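Minutes: Site Visit to Rutex, Packing Demonstration
Last updated: April
3 min read

Present: four members of the operations group, two staff from Rutex.
The meeting opened at 1:30 p.m. in the Rutex demonstration room.

1. Previous minutes
Approved with one correction. The quote from Pluvov was for conveyor guards, not conveyor belts.

2. Purpose of visit
The group is looking at options for the packing bench at the Renaud building. Rutex was asked to show a two-arm setup working with an open carton and goods in clear plastic. Members were asked to stay behind the floor line while the arms were powered.

3. Demonstration
Rutex ran the bench for 60 minutes, with a break at the halfway point. Members asked about bagged goods, which make up most of our returns. Rutex said clear film is harder for the software than boxed items and that results depend on how the bag is lying.

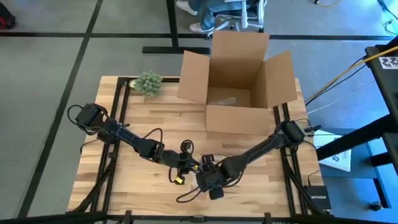
The bench with both arms over the table and the carton open behind the grippers. 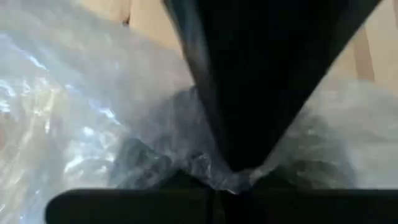 4. Questions from members
Floor space: the bench and its rack would fit in the old labeling area if the shelving is moved.
Changeover: Rutex said a new item takes three days to set up. Members thought this was long for short runs.
Cartons: the group asked if the arms could close the flaps as well. Rutex said this is not offered now.
Software: the Prullaveo stock system can send orders to the bench, but the link is charged separately.

5. Actions
Rutex to send a written price with and without the Prullaveo link.
Operations group to send a box of our own bagged returns for a second trial.
Floor plan of the labeling area to be measured again before the next meeting.

6. Next meeting
To be set once the price is received. Meeting closed at 3:15 p.m.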